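Press release
2019-05-17

**Mancuso opens the old drawing office in Grutberg as a shared workroom**

From next Monday, the people of Grutberg can use a new shared workroom on the first floor of the Mancuso building. The room was for many years a drawing office, and later it was used only for storage. Now it has been cleared, cleaned and painted, and it will be open to small firms, school groups and residents who need a place to make and repair things.

The work started in December. Before anything could be painted, more than 200 boxes of old papers had to be sorted. The town archive in Gerkilitz took 50 of them, and the others were recycled. "We expected to finish the sorting in one week, and it took us almost five," says Rebecca Tedesco, who was responsible for the clearing. "In many boxes there were letters between the drawings, so we had to open every folder."

The windows were the second large task. The old frames were kept, because they were still in good condition under the paint, and they were repaired by the local joinery firm Plaltach. All of them are now white again. 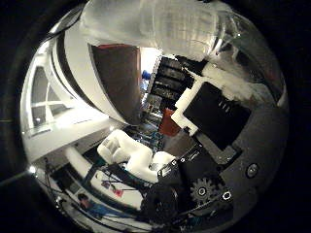 **White padded fingers of a robot's hand, a white-framed window to the left**
Mancuso Workroom

White was chosen also for the large surfaces of the room. With the divided panes of the windows it gives a calm and clear impression, and the stronger colours come from smaller things: a reddish-brown panel, a block in red, something little in blue. The black rack with its horizontal slats stands out well against all this.

The users of the room will find ten work places, each with its own lamp and sockets. Two of them are lower than the others and can be used from a wheelchair. There is a sink next to the door, and lockers for those who want to leave their tools from one visit to the next. Materials can be brought up with the goods lift from the yard, but the lift must be booked one day before.

The renovation was paid by Mancuso, with a contribution of 1,000 euros from the Grutberg shopkeepers for hand tools. The choice of tools was made by Omprakash Pal, who will also give the introduction for new users. This introduction is free of charge and takes one hour – without it, the room can be visited but the tools cannot be borrowed.

"I had a workshop in my garage, and in winter it was too cold for gluing," says Édgar Arango, one of the first residents who put his name on the list. "Here I can finish my chairs."

The workroom is open from Monday to Thursday in the afternoon and evening. School groups are welcome in the mornings after agreement with the office.

Journalists who wish to see the room before the opening are asked to contact Declan Ó Súilleabháin at the Mancuso press office. Photographs in print quality can be sent on request.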